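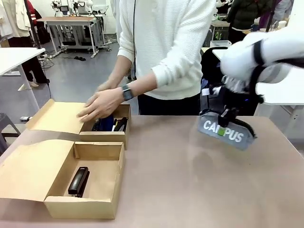 Packing a study for a move: by room or by use?

2 min read
Search the forum Go

**Kornel_C**
We move to Karerby in January and I must pack my study. My wife wants one system for the whole house, with the room written on each box. I prefer to sort by use, so that pens and tape are not under the winter coats. What worked for you?

**dzifa.agbeko**
By use, always. I also give each use a colour, and I put the sticker on the side and not on the lid, as boxes get stacked. 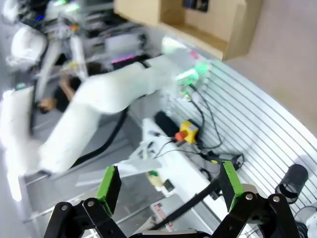 **Kornel_C**
Colours are a good idea, but my stickers from the last move were pale yellow and we could not find them in the evening. I would like something stronger this time. The green on those two fingertip pads is the shade I mean - it stands out very well beside the black. Does anybody sell stickers like this?

**Senyo A.**
I must disagree with Dzifa. The movers do not know your colours. They read "study" and they carry it to the study. Ours put 107 boxes in the correct rooms, and we had no stickers at all.

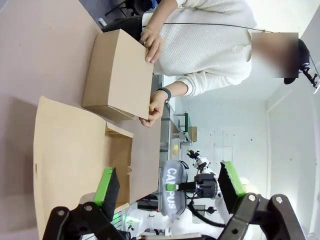

**dzifa.agbeko**
Senyo, you can write the room and add a sticker also. It takes a minute. My problem is with heavy boxes, people fill a large one with books and then the bottom opens on the stairs.

**Senyo A.**
With this I agree. Books go in small boxes only.
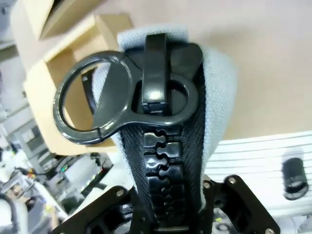 **Kornel_C**
Then I will write the room in large letters and use green for the desk things. My wife has accepted it, but she wants to choose the marker.

Share 3 Comments 6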